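Search this site Enter keyword Go

Sleeping brain replays sounds in short bursts, Himivel study finds

Reading time: 2 minutes

Himivel, 19 January 2024 – Scientists at the Lonholm Institute have found that the sleeping brain repeats newly learned sounds in short bursts, and that people with more of these bursts remember the sounds better the next morning. The work was led by neuroscientist Hawi Wolde together with Zoila Ayala.

The team invited 146 adults to learn pairs of sounds and words in the evening. Each person then slept one night in the laboratory with sensors placed on the scalp. In the morning they heard the sounds again and had to give the correct word. 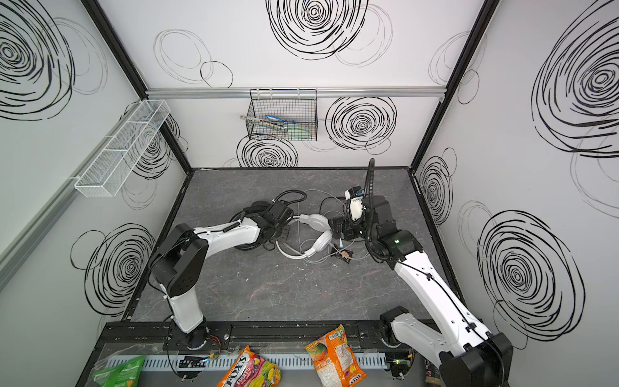
During deep sleep the researchers recorded 2523 bursts which had the same pattern as the activity during learning. Most of them came in the first part of the night. In a second group, which learned the pairs in the morning and stayed awake, the same pattern was very rare.

"We expected that the replay would be spread over the whole night," said Wolde. "It was a surprise for us to see it so early, and so close together."

The method for finding the bursts was developed by Simão Mendes and is named Fikre. It compares a short piece of the sleep recording with the learning session of the same person, so it does not need an average brain as a model. The team will share the code with other laboratories. 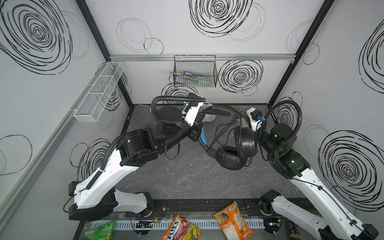 Does this mean that people can learn a language while they sleep?

The study did not test this. All participants learned the words when they were awake, and no sounds were played at night. The results concern only how the brain keeps what it has already heard.

The authors also mention some limits. All participants were between 18 and 30 years old, and one night in a laboratory is different from a night at home. Sleep changes with age – older people usually have less deep sleep – and the group now wants to repeat the test with older adults.

The new study will be coordinated by Aurelia Bogdan, and the first recordings are planned for the end of January. The work was supported by the Zametti Foundation.

Contact for media: Czesław Adamczyk, press office, Lonholm Institute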